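Trorkcombe Punley Surface Balm, 60 g tin

Arvo Nurmi mixes this beeswax and linseed balm in small batches at Trorkcombe, and it's our favourite thing for tired timber furniture. It goes on like soft butter, smells faintly of orange peel and brings out the colour in old oak like you wouldn't believe! The Punley is the lighter of the 2 blends – Derese is the darker one, lovely on walnut. 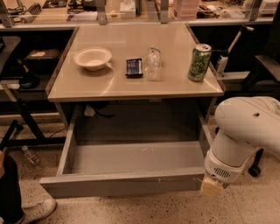

One tin stretches a surprisingly long way. Rub a thin layer on with a cotton cloth, leave it overnight and buff in the morning. Clear the top first, even if that only means shifting a bowl, a snack, a plastic bottle and a green can, and pull the drawer well out so you can reach the front edges. Two coats is plenty for most pieces (Arvo does three on his own kitchen bench, but he's keen).

Not suited to glossy lacquer or laminate, where it'll just sit on top and smear.

Also in an 86 g tin. Pullik buffing cloths sold separately.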